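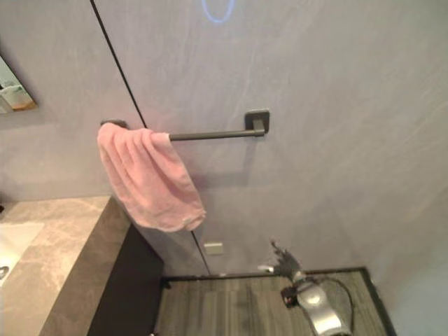
4. Fitting the wall brackets

Before you start, check the wall for pipes and cables. The Jilta 523 rail is supplied with two brackets, screws and wall plugs.

1. Hold the rail level at the height you want and mark both bracket positions in pencil.
2. Drill each hole with a 9 mm masonry bit. On tiles, start at low speed without hammer action.
3. Push in the plugs until they are flush.
4. Screw the brackets on by hand. Do not overtighten.
5. Slide the rail in and tighten the grub screws underneath.

Note: For hollow walls, order the Coklow fixing pack separately.

Caution: Do not use the rail as a grab handle.

Check the grub screws again after a week.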